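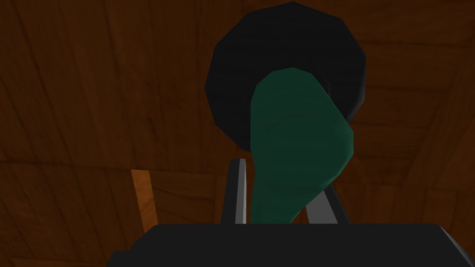

The Venska loan affair is a dispute over money paid to a political campaign by the property firm Szekeres. According to the party, 782 thousand euros arrived in July as an ordinary loan, to be repaid at market rates. No signed contract has been published, and the repayment schedule shown to reporters carried neither a date nor a lender's name.

The party's accounts for October 2022 list 210 thousand euros as returned. The money went to Griko, a holding company which shares 2 directors with Szekeres, and the accounts do not say why.

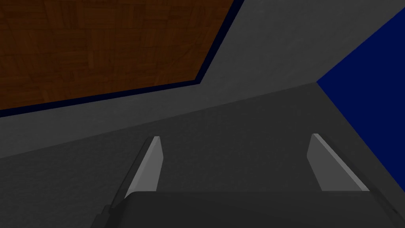 Cyprian Witkowska disputes this reading, arguing that Griko had bought the debt and that payment to it was "perfectly normal". The sale document has yet to appear. A supposedly independent review cleared the party, though it was paid for by Fliditon, itself a party donor, and did not examine any bank records.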